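Is there a real rule for fingertip clearance on soft goods?
Asked in Home & Service Robots, 6 replies hidden

Teodoro Bautista
We have a two-finger arm picking up towels off furniture. The Vuso setup guide says the fingertips must stay 17 mm off any upholstery until the close command. Our integrator, Clonside, says that's a "standard" and wants to charge us for a retest because our approach is lower. Which standard? I asked on Monday and got a link to a brochure. Is anyone really required to do this?

condska_mike
Just follow the guide. If it's printed there it's there for a reason. We use 19 and never had a problem.

Akl_user
I'd push back. A number in a vendor guide is a vendor number. It may matter for your warranty, so read that part, but it doesn't become a standard when an integrator says the word. Ask Clonside for the document number and the clause. If they can't give you both in writing, I wouldn't pay for a retest.

I also doubt one height suits every fabric. A towel in a heap gives you plenty to grab well above the seat. A flat one doesn't, and at 17 mm you'd close on air. What I'd write down for your own site: the approach height for each surface, a force limit on contact, a stop if the fingers snag, and who signed off on changes. Check fingertips for rough edges before a shift. Cords on the floor near the work area get moved or taped, whatever the guide says.

My wrist view on a towel pickup, for comparison:
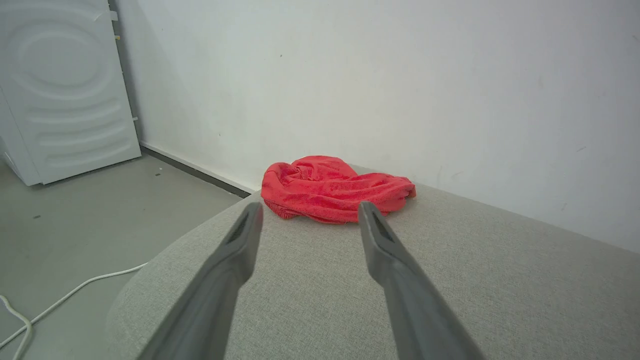 Red towel on the light gray seat, one finger to each side of the gap.

You can't read millimeters off a view like that, so don't let anyone "verify" clearance from one either. Use a gauge. And condska_mike, never had a problem in how many picks? We logged nearly 3000 before I trusted our own number, and I still recheck it when the fabric changes.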